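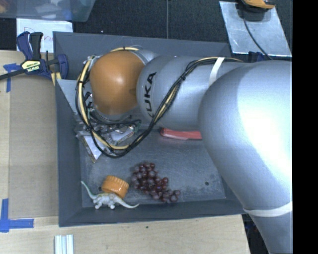
KUKA arm over the gray bin

Light in the Ustatstead Courtyard Block
Student project report, Building Design Studio

Our group picked the courtyard block at Ustatstead for one reason: none of us could stop looking at the stairwells! From the street it is a plain brick row, five floors, shops at the bottom. Then you go through the gate and the whole inside face is glass and stairs, and in the late afternoon the light comes down through it and lands on the paving in long stripes. We wanted to find out how much of that light gets into the apartments, and whether the plan could be changed to bring in more.

The block was designed by the Ernberg office as the first part of a larger scheme on the old rail yard. It has 24 apartments around a shared court. Most of them look both ways, to the street and to the court, which gives a breeze straight through in August (we stood in one kitchen with both windows open and it was lovely). The ones at the inner corners only look into the court, and those became the heart of our project.

What we did

We measured daylight in 17 rooms with a borrowed light meter, always at table height and always with the blinds up. Then we built the block in card at a scale of 1 to 200 and shone a lamp on it at the angles for morning, noon and evening. The card model took far longer than planned. The first version had the stairwells on the wrong side of the corner units, and we only noticed when the shadows looked nothing like our site sketches.

We also compared drawings with the Koller housing, a slab building across the canal that our tutor, Subbarao Kulkarni, suggested as a contrast. It has deeper rooms and one long corridor, so the kitchens sit a long way from any window. Going back and forth between the two sets of plans taught us more than any single lecture this term.

What we found

The top three floors do very well. Even the back of the living rooms is bright enough to read in without a lamp until around 4 p.m. On the second floor it drops quickly, and the inner corner units are the weak spot, as we had guessed. The surprise was the stairwell glass. It sends a good deal of light sideways into the hallways, and two of the corner apartments have a small high window that picks it up. In one of them the hall was brighter than the bedroom!

Our proposal keeps the outside walls where they are and moves only the inside ones. In the corner units we swap the bathroom and the kitchen, so that the kitchen gets the court window, and we add the small high window to every hall that touches a stairwell. We tested this on the model by cutting new openings with a craft knife, and the change at the second floor was easy to see. We also tried a pale finish on the court walls. It helped a little at noon and hardly at all in the evening.

Things we would do differently

More visits in bad weather. All of our readings come from fairly bright days, and a gray week would give a fairer picture. We would also measure the ground floor shops, which we left out because of their opening hours and then missed badly when we drew the section. And we would start the model earlier, with thicker card for the court walls, which bowed under the lamp.

The model is on the shelf by the window in the Maker room, next to the plans and the table of readings. The roof lifts off, and the corner units come out one floor at a time if you pull gently on the tabs.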